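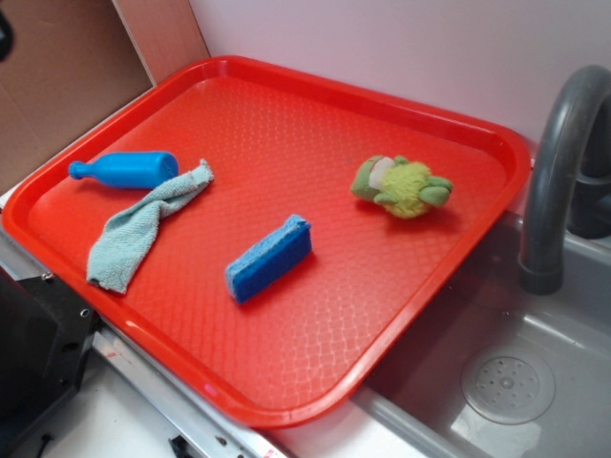

Clothing sizes fail for a simple reason: the number on the label is not a measurement. A size 8 dress from one maker can be wider at the waist than a size 10 from another, and both makers can defend their choice. Color has the same trouble. A shop lists a skirt as red and the buyer has to guess whether that means brick, wine or the plain strong red of a plastic serving tray. With color, at least, a photo helps. With fit, a photo of the garment on one model tells the buyer very little.

My position is that every garment sold online should carry its flat measurements, in inches, for each size offered. For a dress that means bust, waist, hip, shoulder width, sleeve and total length. Flat means the garment is laid on a table, closed, with no stretch applied. The seller should also say how much a piece may vary from the stated figure.

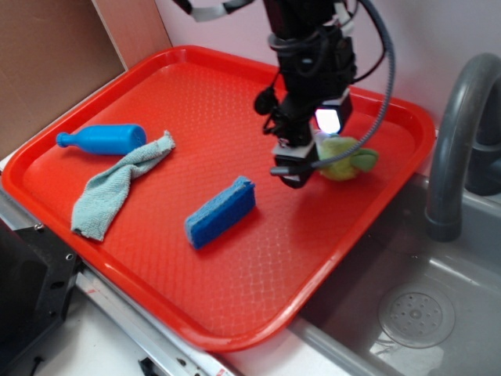 Page last changed: May, 18:40

The usual objection is cost. I don't find it convincing. The pattern room already holds these numbers, as no factory can cut a dress without them. Lirberg has printed garment measurements in its catalog since 2000, and its current list covers 683 styles. The table sits under the fabric content and takes up less room than the washing advice. Flernis publishes body measurements only, which is the common practice, and it leaves the buyer to work out the ease.

Ease is the difference between the body and the garment. A woven shirt with 2 inches of ease at the chest is close-fitting. The same shirt with 7 inches is loose, and some people will call it too big. Both can be sold as a medium to a person with the same chest. A body chart hides this completely. It says who the maker had in mind and leaves out what was made.

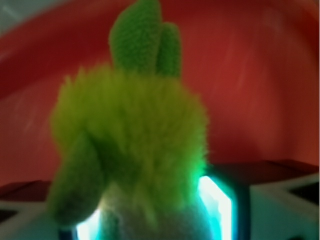

Knits are harder, and I accept that a flat figure is less useful there. A ribbed top may measure 14 inches across and fit a wide range of people. The answer is to give two figures, relaxed and stretched, and to state the fiber content next to them. Gidey does this for its sweaters – the stretched figure is in brackets – and the format is easy to read after the first time.

Denim needs one more number, the front rise. I have owned two pairs of Jarkholm jeans with the same waist and inseam. One sat at the navel and the other well under it. Words like "mid" and "high" did not predict this, and I returned the second pair.

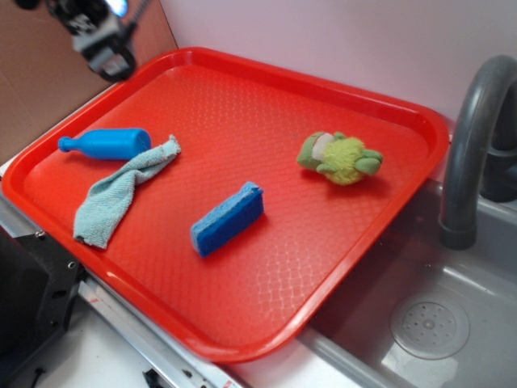 Returns are where the cost argument turns around. A dress sent back for fit has to be shipped, checked, pressed and bagged again, and by then the season may be over. A table of six figures per size is cheap by comparison. Buyers would need a tape measure and one garment they already like. Measure that garment flat, write the numbers down, and compare like with like. The label can keep its 8 or its medium as a stock code.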